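Hand loses its grip on smooth boxes when the wrist rolls – troubleshooting log

Opened by Savita Jaiswal, Moltinham shared workshop, September

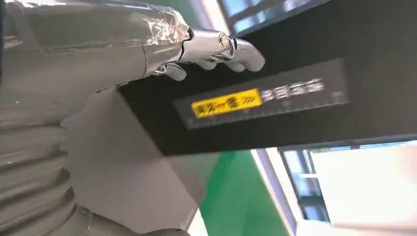
Chrome fingers hooked over the black box, from the wrist camera.

Status: open, workaround in place
Affects: right arm, hand and wrist roll
Does not affect: left arm, as far as I can tell

Original report

Hello everyone, and thank you in advance for reading this, because I know I go on a bit. I've been building this arm on and off through the summer, first on my kitchen table and now at the workshop in Moltinham, where there is room to swing it without knocking a lamp over. The forearm is a Nindura kit with the grey sleeve over it, and the hand is the metal one I bought secondhand and cleaned up. The control board is an Erner, and I should say right away that I've been very happy with it and don't suspect it much.

The trouble is this. The hand closes on a box, holds it nicely while the wrist is level, and then when I ask for a roll the box creeps. It doesn't shoot out or drop straight away. The far end sinks a little, the grip seems to relax, and if I let the roll go on past 35 degrees I end up lunging across the bench to catch it (my reflexes have improved no end).

What I've tried so far:

Cleaned the fingers and the box with alcohol and a lint-free cloth. A small improvement that was gone by the afternoon.

Raised the closing current from 350 to 420 milliamps. Better hold when level, same creep on the roll.

Swapped the battery for the bench supply, in case the voltage was sagging. No change at all.

Tried a cardboard carton of the same weight. It held all the way round, which cheered me up for a few minutes until I realized it only told me cardboard is grippier than a glossy box.

Update, next morning

I spent a quiet hour with the log files and a large mug of tea. The finger position reading drifts open by 2 degrees as the wrist comes round, and it does this even with nothing in the hand. The commanded position never moves. So something is pulling on the finger cables, or the cables are getting longer somehow, and I don't believe in the second one.

I went over the wrist with the foil wrap on it and felt for tight spots while turning it by hand with the power off. There's a point where it goes a bit stiff, and it's the same point where the numbers start to wander. I'm rather pleased with that, even if it doesn't fix anything by itself.

Reply from Hermans

Hi Savita, lovely clear report, thank you. I had the same thing on my first build and lost most of a month to it. My money is on the cable guide inside the wrist. If the finger cables run even slightly off the roll axis, they change path length every time you turn, and the fingers open or close on their own. Could you peel back the wrap and check whether the guide is sitting square? Please also look at the knuckle screws while you're there. Mine had backed out a little and it made everything feel mushy.

Update, same evening

Thank you, Hermans! I unwrapped the foil, which never goes back on as neatly as it came off, and the guide was indeed leaning. One of its two little tabs had cracked, so it could tip over as the cables pulled on it. I glued the tab as a stopgap and clamped it while I ate my sandwich. The knuckle screws were all fine except one, which took a quarter turn.

Results after the glue: the empty-hand drift is down to less than a degree. With the box in the hand I can now roll to 54 degrees before it starts to creep, and I did that run over and over until I trusted it. After that it still goes, only slower and with more warning.

Workaround for anyone else using the arm

Please keep the wrist roll under 45 degrees when there's something smooth in the hand. I've put that limit in the settings file under the wrist section, with a comment beside it, so if the arm stops short and refuses to go further, it is doing what I asked. Leave the closing current where it is. I did try it higher for one run and the finger motors got warmer than I liked.

Still to do

Print a new cable guide with thicker tabs. I've drawn it already and it only wants a free slot on the printer.

Try thin rubber pads on the fingertips. I've been putting this off as I'm fond of the shine, but I know when I'm beaten.

Repeat the empty-hand test on the left arm, so we have something to compare with.

Hermans, if you still have the measurements from your own guide, would you mind posting them here? I'd like to check the hole spacing before I print – mine were taken with a ruler and a fair amount of squinting.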